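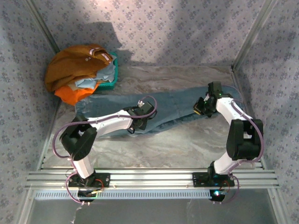
Two arms, one pair of jeans, and a full teal basket in the corner.

Stunel is out in November, and I get to tell you about it!

Hi, I'm Dennis Haslam, and I make puzzle games at Imham with my friend Colin Kershaw. Our new one is a hidden object adventure called Stunel, and it's the biggest thing we've ever put out. You play a mapmaker who comes home to Rustcombe, a harbor town where every clock has stopped at 9 (yes, there's a reason, and no, I'm not telling). There are 40 scenes to search and 10 bonus puzzles tucked away for people who like to poke at everything.

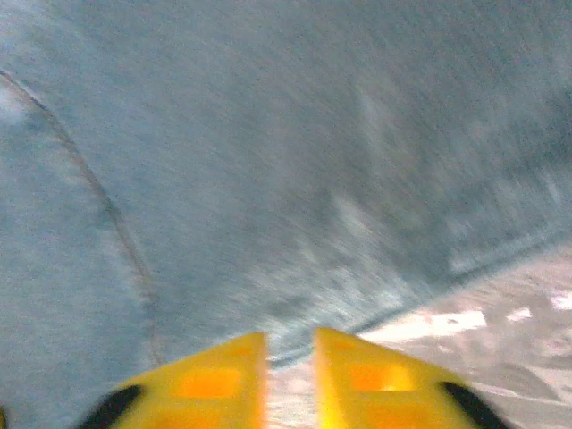
Blue-grey fabric up close, with a long curved seam or crease on the left.

Colin drew all the backgrounds and I wrote the puzzles, so if you get stuck on the lighthouse lock, I'm the one to yell at. We had 2000 players try the demo and a lot of them asked for a gentler hint button, so we put one in. You can also turn off the timer completely, which my mom was very happy about! The music is by Choi, who did our last game too, and I've had the ferry tune stuck in my head for months.
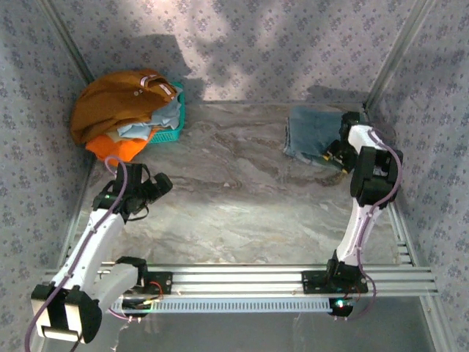

Jeans folded on the right side of the marble-effect floor.

Stunel will be on PC and Mac first, with a tablet version after that. The collector's edition adds a side story set in the Rustcombe theater, plus the full soundtrack. Reviewers can ask for an early copy through the press page on the Imham site, and Colin or I will write back ourselves.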